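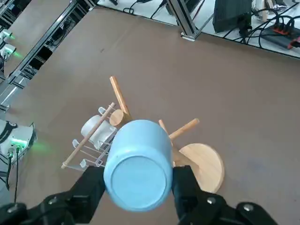 바카르 식기관리센터 노사협의회 회의록

일시: 2023년 8월 20일 일요일
장소: 텔로우동 2층 회의실
안건: 컵 정리 공정 자동화에 따른 인력 운영

1. 공정 현황 보고
사용자 측은 트레슨 라인의 머그 거치 작업을 양팔 로봇으로 전환하는 계획을 보고함. 1일 처리 목표는 2,000개이며, 이 중 200개는 종전대로 수작업으로 처리함. 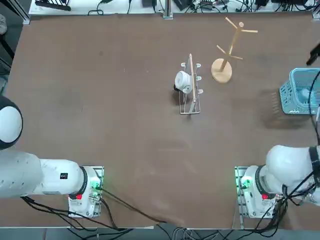 작업대의 양팔 로봇과 식기 건조대, 머그 걸이

2. 직무 변경
근로자 측은 정리 담당 3명의 직무가 감시와 검수로 바뀌는 데 대하여 직무기술서 개정과 수당 유지를 요구함. 사용자 측은 수당을 12월까지 현행대로 지급하고 이후 분은 재협의하기로 함. 야간조 단독 근무는 허용하지 않으며 2인 1조를 원칙으로 함.

3. 바구니 투입 작업
반투명 용기의 취급 기준이 없다는 지적이 있어, 파손 시 책임 소재를 포함한 기준안을 파르카스 측과 작성하기로 함.

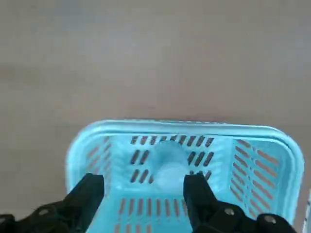
하늘색 바구니 안의 반투명 물체와 로봇 그리퍼

4. 의결 사항
가. 전환 배치는 본인 동의를 받아 시행한다.
나. 비상정지 교육은 근무시간 내에 실시한다.
다. 직무기술서 개정안은 차기 회의에 상정한다.

이상으로 폐회함.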